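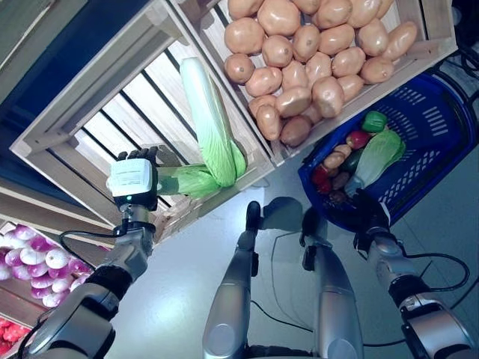

Kovstead Produce Hall: order picking by robot - staff views

Posted by Aisle_Steward, Wednesday

Colleagues are invited to comment on the use of the Zonarska unit for customer orders. It takes vegetables from the crates and places them in a blue shopping basket, as staff do now. Management proposes that it should handle up to 200 items per shift. No post is to be removed, but 3 of us would move to the service counter.

Reply from crate_and_scale

I must register an objection. Choosing a cabbage is part of the trade. Customers ask me which one is best, and I would like to go on answering.
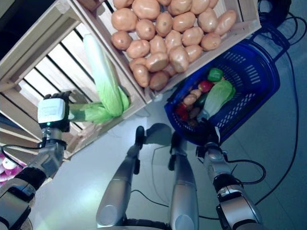

REPLIES: PAGE 2 - WORKLOAD AND DUTIES

Reply from Northbay55

I respectfully disagree with the previous member. Bending to low crates all morning has done my back no good. Corn, potatoes, onions - I would gladly give up the lifting. My concern is the counter rota, which has not been published.

Reply from Aisle_Steward

The rota will be issued in January. Until then each basket is to be checked by a member of staff before it leaves the floor,

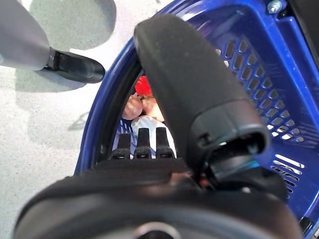 and the person checking may change any item without asking a supervisor.

Reply from crate_and_scale

Then I ask that checking be entered as a duty in our job descriptions, with time allowed for it.

Reply from Northbay55

Seconded.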